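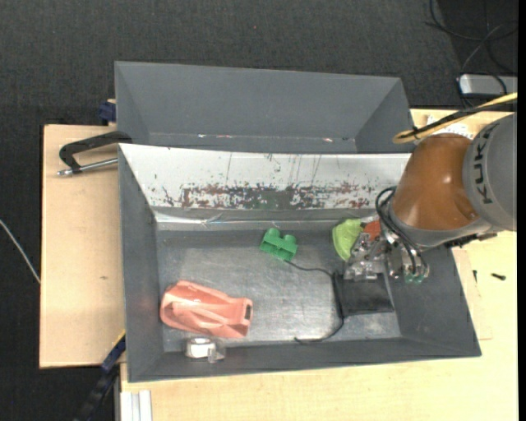
Coriander has a name for being awkward, but get the sowing right and you'll be picking leaves all summer! The trick is to sow it where it will stay, as it hates having its roots moved. You don't need a proper planter either – a big open grey bin will do nicely, and a few scratches on the inside won't bother the plants one bit. Drill holes in the base, though, or the roots will sit in water.

Fill to just below the rim with peat-free compost and water it well before you sow, not after. I grow Urkby, a leafy sort that is slow to run to seed, and Luik if I want seeds for the kitchen as well.

Scatter the seeds thinly, cover with 1 cm of compost and firm gently with your hand. Keep at 18°C if you can. Seedlings can take three weeks, so don't give up on them!

Thin to 5 cm apart and eat the thinnings – they're lovely in a salad. Water little and often in hot spells, and move the pot into light shade from June.

Start cutting at 10 cm, outer stems first. Sow another batch every three weeks until August. Urkby reaches 37 cm, Luik 80 cm once in flower.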